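Still Waiting on the Robot Butler

Estodon sent us its fall bulletin on chore robots, and once again the future is nearly here. The company says its arm, trained mostly in simulation on a program called Kivent, can now manage 29 kitchen and workbench tasks. Read the fine print and five of those have been tried in a real kitchen. The other 24 have never met a greasy handle.

Despina Iordache, who ran a packing line at Lagman for 25 years, read it with me over coffee. Her question was the one I'd ask too: how long does it take? The bulletin doesn't say. It does say the arm went through some 800 practice runs in November -- fine, but my nephew learned to clear a table in a weekend, grumbling the whole time.

I don't doubt the grip. Holding one thin thing upright is real progress. Holding it while the dog barks and the phone rings is the job, and I'd like to see that part before I give up my dish towel. 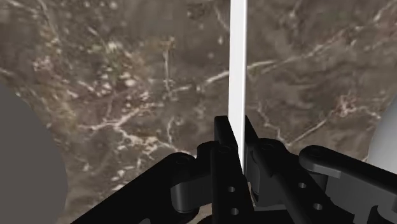
A simulated gripper and a thin white bar, against brown marble veining.

Estodon plans a home trial next. We've asked to come and watch.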